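Repeindre une petite pièce sans y passer ses vacances

J'ai repeint ma chambre d'amis trois fois en deux ans, donc autant vous éviter mes deux premiers essais (le premier avait des coulures jusque sur la plinthe, une horreur !). La pièce est minuscule, avec 24 m² de murs à couvrir, et en s'organisant bien ça tient dans un week-end.

Ce que j'ai sorti du placard

- un pot de sous-couche Sendel
- la peinture mate Kokitz, teinte 207, un gris très pâle
- un rouleau microfibre et une brosse à rechampir
- du ruban de masquage, du bon
- de l'enduit, une cale à poncer, une éponge

Le total m'a coûté 88 euros, bâches comprises.

Préparer les murs

Je sais, c'est la partie pénible. On lessive, on rince, on laisse sécher jusqu'au lendemain. Ensuite je rebouche les trous en laissant toujours un petit surplus d'enduit, que je ponce une fois bien dur. Passez la main à plat sur le mur, les yeux fermés : les doigts sentent des bosses que l'œil rate complètement. Et dépoussiérez ! La première fois j'avais zappé, et j'ai eu des petits grains partout.

Les angles d'abord

Commencez par la brosse, sur une bande de quelques centimètres le long du plafond, des plinthes et des angles. Je n'en fais qu'un mur à la fois, puis j'enchaîne au rouleau pendant que la bande est encore fraîche, sinon on voit la reprise. Dans les coins, chargez très peu la brosse et tirez de haut en bas, en une seule fois si vous y arrivez.

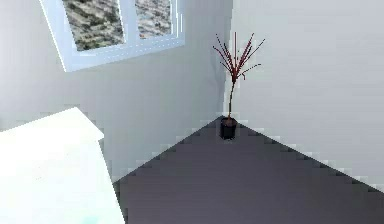

Texte et tuto : l'atelier de Chambi, rubrique Murs et plafonds
Temps de lecture : 5 min

Avec un gris aussi clair, le même pot donne deux couleurs selon le mur. Près de la fenêtre ça tire vers le blanc, de l'autre côté c'est plus froid. Faites donc vos essais sur deux murs différents et revenez voir vers 20 h, lampe allumée, avant d'acheter le gros pot.

Pour la deuxième couche, je croise au rouleau et je finis toujours dans le même sens, sans repasser sur ce qui commence à tirer. Le ruban, je l'enlève tout de suite, en biais et doucement. Le rouleau attend dans un sac congélation bien fermé s'il reste une retouche à faire le lendemain.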